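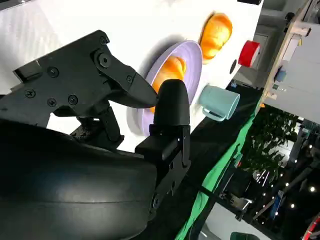 The gripper at the breakfast table, with a purple plate and two pastries.

Heather Kinnear did not plan to teach robotics. She signed up to help with the Plulov student project for one term, and that was three years ago. The class now has 14 students, who work in teams on one task from the first week to the last.

This term the task is setting a breakfast table. A team has to get a pastry onto a plate and leave the mug standing where the judges want it. The rules come from the Rosalar contest, which the class enters each spring.

"People expect the mug to be the hard part," Kinnear said. "It has a handle, so you have some choices. The pastry is a lump. Every side of it is different, and the fingers have to come in at an angle that works for that side."

Students drive the arm by hand first and save those runs. Kinnear asks for 18 good ones before a team is allowed to write any code that moves the arm without them.

"They hate that rule in February," she said. "Then they go back through the runs and find out they were all reaching from the same direction."

Jeanie Semple is in her second year and leads the team called Chiriac. She came in knowing how to program but had never worked on hardware.

"My first month was mostly screws," Semple said. "One would be a little loose and the fingers would close crooked. I kept looking for the problem in my code."

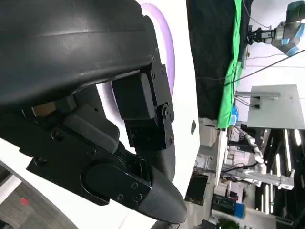 She now checks the gripper before each session and writes down what she finds. The log is a plain notebook, and the other teams have started using it too. Semple said the rubber on the fingertips gets the most entries.

"If you change a fingertip, you put the date," she said. "Otherwise the next team has no idea why their grip is different."

Her team has 4 weeks left before the contest. Their arm can reach the plate from two directions, and Semple wants a third. Kinnear would like them to stop adding things and practice.

"We talk about it every session," Kinnear said. "It's their robot, so they'll decide."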